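Ticket: demo cell, open day build
Site: Musham, ground floor demo room
Raised by: İlker Gezer
Component: simulated two-arm cell, Hesik controller, Gasby viewer
Priority: high until the visit, then normal
Status: closed, one item carried over

Summary

During the dry run for the open day, the right arm stopped short of the pad and the controller reported a reach fault. The left arm parked normally. The visitor display kept running, so from the seats it looked as though the robot was waiting for something. The visit is on Aug 27, 2018 and the simulated run is the first item after the welcome talk.

Steps to reproduce

Start the controller, then the viewer. Load the open day task. Send both arms to the ready pose. Press Run on the operator panel and leave the speed at default. The fault comes up on the second cycle. It does not come up on the first.

Expected: right arm approaches the pad, completes the move and returns to ready.
Observed: right arm halts during the approach, code 115, panel goes amber. Reset clears the code but the next cycle fails in the same place.

Log

Entry 1. Restarted controller and viewer. Same result. Restarted the machine. Same result.

Entry 2. Swapped the operator panel for the spare. No change, swapped back. The spare has a sticky Run button and should not be used with visitors.

Entry 3. Ran the task with the viewer closed. 18 cycles, no fault. Opened the viewer and the fault came back on cycle 2. This points at the viewer or at something the viewer loads.

Entry 4. Compared the task files. The viewer loads its own copy of the table model from the Gasby folder, and that copy dates from May. The controller uses the current one. When the viewer opens after the controller it writes its table height back to the shared settings. The controller picks this up at the end of the first cycle, which explains why cycle 1 is clean.

Entry 5. Asked Bozkurt support whether the write-back can be turned off. Reply: there is a setting for it, off by default in new installs, left as it was in upgrades. Ours is an upgrade.

Entry 6. Turned write-back off. Deleted the old table model and pointed the viewer at the current one. Ran 1,720 cycles overnight with the viewer open. No code 115. Two warnings for slow drawing, both while the backup job was running. Backup moved to after closing time.

Entry 7. Full rehearsal with the projector connected. The task ran cleanly, but the robot view opened on the wrong screen and the panel was covered by it. Fixed the screen order in the start-up script. The projector must be on before the script is started, otherwise the order is lost again.

Entry 8. The visitor display now uses the view from the robot. The overview stays on the operator's screen. Checked the display with both arms in view and the table, pad and dish in place.

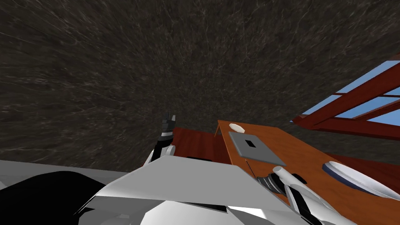
Can a visitor press Run on the operator panel during the demonstration?

Only with the operator standing at the panel and the speed limit set to slow. The stop button stays with the operator at all times.

Entry 9. Visit took place. Three groups, each given the simulated run and then a short talk. No reach faults. In the second group the viewer froze for a few seconds while a visitor was changing the view angle, then carried on without a restart. Nothing in the controller log for that time. Viewer log attached to the carried-over item.

Resolution

Cause: old table model in the viewer folder, with write-back left on after the upgrade.
Fix: write-back off, single table model for viewer and controller, screen order set in the script.
Checked by: overnight run, rehearsal, open day.

Carried over

Viewer freeze when the angle is changed during a run. Not seen in testing so far. Until it is looked at, lock the view angle before visitors come in (View menu, Lock). The spare panel also needs a new Run button, order to go in with the next parts request.

Closed by İlker Gezer. Reopen this ticket if code 115 appears again with write-back off. For any other code, raise a new one and attach both logs.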